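La noche de los catorce puntos

El delegado de Ormsby llevaba hablando desde antes de la cena, y Zurine, que jamás había asistido a una cumbre, estaba encantada. ¡Qué maravilla de noche! Le habían dado una silla pegada a la pared, unos auriculares que silbaban y una carpeta con el escudo de Kenadell, y desde allí veía a los dos países que llevaban media vida sin hablarse discutir, por fin, sobre el río.

El río era lo de menos, claro. Lo que se discutía era el puente de Gristbridge, cerrado desde el mes de junio en que los de un lado retiraron a su embajador y los del otro le devolvieron las maletas por correo ordinario. Zurine había estudiado todo aquello en la facultad, con sus mapas y sus notas a pie de página, y ahora resultaba que las notas a pie de página tenían cara, tosían y pedían más té.

—Punto 12 —dijo Fenna Postma, que presidía la mesa con una voz preciosa, grave, de las que hacen callar a una sala sin levantarse—. Tránsito de personas.

—De personas y de ganado —corrigió el de Ormsby.

—El ganado es el 14.

—Pues el 14 habría que tratarlo antes.

Y vuelta a empezar. A otra le habría desesperado, pero Zurine apuntaba con verdadero entusiasmo, porque había notado una cosa: cada vez que el de Ormsby mencionaba las vacas, la delegada de Kenadell, Elsie Rewi, sonreía un poquito hacia su vaso. Ella era de un pueblo de la orilla. El de Ormsby, según la carpeta, también, solo que de la orilla contraria. ¡Tenían que haberse visto de niños, a la fuerza, con el agua por medio!

En el receso se atrevió. La encontró en el pasillo, descalza, con los zapatos en la mano.

—Señora Rewi, ¿usted cruzaba el puente?

—Todos los sábados no, pero casi —dijo Elsie, y se echó a reír de sí misma, porque era la primera frase que decía en toda la noche sin consultarla antes con nadie—. Mi madre vendía queso al otro lado. Si el guardia era el gordo, pasábamos. Si era el flaco, le dábamos queso y pasábamos igual.

—¿Y por qué no lo cuenta ahí dentro?

—Porque no está en el orden del día, hija.

Zurine volvió a su silla con el corazón a toda velocidad. Quedaban 2 puntos por cerrar y una ventana abierta por la que entraba un olor estupendo a tierra. Fenna Postma leyó la propuesta: 424 permisos por estación, renovables, sin ganado. El de Ormsby negó con la cabeza. Alguien pidió otra pausa. Entonces Elsie apartó el papel, se inclinó hacia el micrófono y preguntó, tan tranquila, si el guardia flaco seguía vivo.

Hubo un silencio larguísimo. Los intérpretes se miraron dentro de la cabina.

—Era mi tío —dijo el de Ormsby—. Y sí, sigue vivo. Y sigue hablando de aquel queso.

Zurine rompió la punta del lápiz y le dio exactamente igual. Sacó otro.
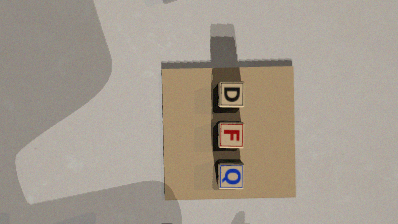
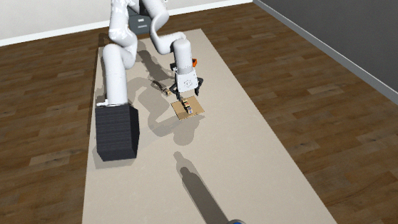 Gorka: Me lo he leído de un tirón y me ha encantado lo del guardia, aunque me quedo con las ganas de saber qué pasó con el ganado. ¿Habrá segunda parte? Yo pondría a Fenna Postma contando cómo consiguió sentarlos a los dos en la misma mesa, que eso tuvo que ser una negociación aparte.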